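Grinavham Refreshment Point, progress report to Hisero
Reporting period: January to 26 Jun 2023

1. Status
The service table is in place and the drinking water trial has moved from jugs to bottled stock. Of the 3000 bottles budgeted, 886 have been issued. Remaining stock is held at the Magesa store.

2. Table layout
The white top was kept bare apart from the items under review. The bottle stands upright in front of the green YES button, which visitors press to confirm that they want water.

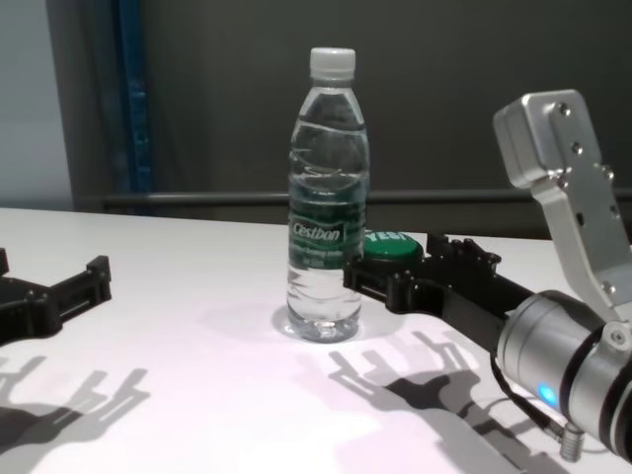

Bernari replied to the draft layout that the button should move farther to the right, as a visitor reaching for it over a full bottle will sooner or later knock the bottle down. The change is accepted and will be applied at the next setup. A spacing of 100 mm between bottle and button is proposed.

3. Labels and caps
Bottles are to be set with the screw cap closed and the green label toward the visitor. Glare on the white top remains an open item. A matte cover has been priced but not ordered.
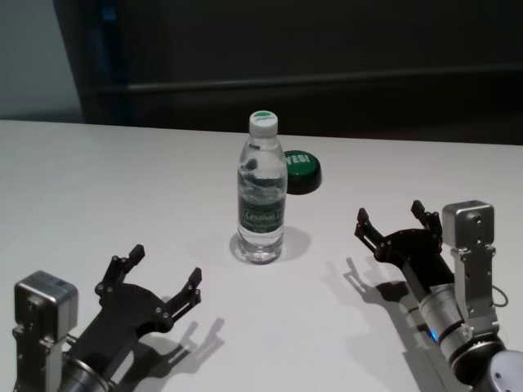 Will the remaining stock last to the end of the grant?
At the present rate of issue it will, with some 422 bottles left over. These would be carried into the next period at no added cost.

4. Next steps
Revise the layout drawing. Confirm delivery dates with Magesa. Obtain a second price for the matte cover.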